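The Slow Business of Opening a Pouch

I have been zipping and unzipping the same little bag at my kitchen table all week, and I blame a software team. Once you've watched two robot arms work on a coin pouch, you start paying attention to your own hands. Mine cheat constantly! The left one pins, the right one pulls, and if the fabric bunches up they swap jobs before I've noticed there's a problem.

The group I visited builds a two-arm controller called Escobar. It decides what both arms do together, many small moves at a time, and for most of the spring it was bad at pouches. Fine with blocks, fine with cups, bad with anything that sags. 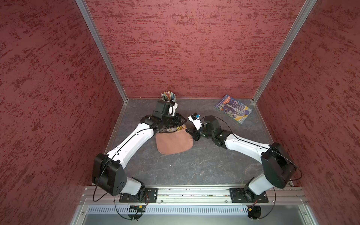 Dillstead, 30/07/2024

The trouble with a soft pouch is that it doesn't have one shape. Push on a corner and the opposite edge wanders off. Older planners want a tidy model of the object before they'll commit to a path, and by the time they have one, the cloth has moved (I have some sympathy, I fold fitted sheets the same way).

So the team stopped asking for a full model. Escobar learns from recorded runs where a person drives both arms by hand, and it looks for a few things it can trust: an edge, a shiny strip of metal, the spot where a finger is touching. It had 400 of those runs in May. It has 3100 now, and you can feel the difference in the pauses. The early version would stop dead over the fabric, think, and stop again. The new one keeps creeping forward while it makes up its mind.

Clutter is part of the recipe too. Colored pencils in a cup, a magazine lying at an angle – stuff the arms have no business with. A policy trained on a bare floor gets rattled by the first bright object you put near it, and I was told that one early build kept drifting toward anything yellow. I'd have kept that one, personally.

What surprised me was how much of the day goes into plain old tooling. Every run lands in a viewer called Clolter, which lines up the camera views with the joint readings so you can scrub back and forth and find the instant things went wrong. I spent a good hour in it and could have stayed for three. You see a wrist hesitate, you scroll back a bit, and there's a commanded position that made no sense. Half the bugs I was shown were timing bugs. One arm was acting on slightly older news than the other, and on a rigid box you'd never catch it. On fabric, it's a tug-of-war.

The fix was a shared clock and a lot of deleted code. Arkbridge, the small company that pays for all this, apparently loves hearing about deleted code.

Then there are the small hard things, like a keychain with a gold-colored chain and a little white charm. Two grippers, one dangly object, and very little room for both sets of fingers. Escobar treats a moment like that as one problem with two hands in it. Each arm's plan includes a guess about the other's next move, and the guess gets refreshed as they go. When the guesses disagree, both arms slow down until they agree again – a bit like two people in a doorway, only more polite.

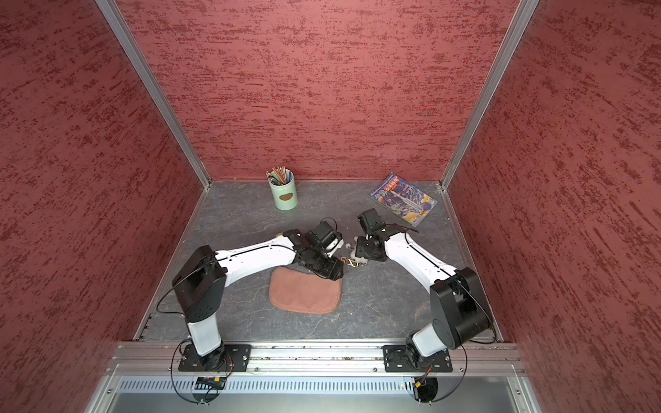

What comes next

The team wants 800 more runs with pouches of other sizes, and then a round with the lights changed. After that comes a test of 1000 attempts in a row with no one touching the settings, which I'd find stressful just to sit through. They seemed pretty cheerful about it. I've asked to come back for the last hundred, and I'm bringing my own bag, the one with the zipper that sticks.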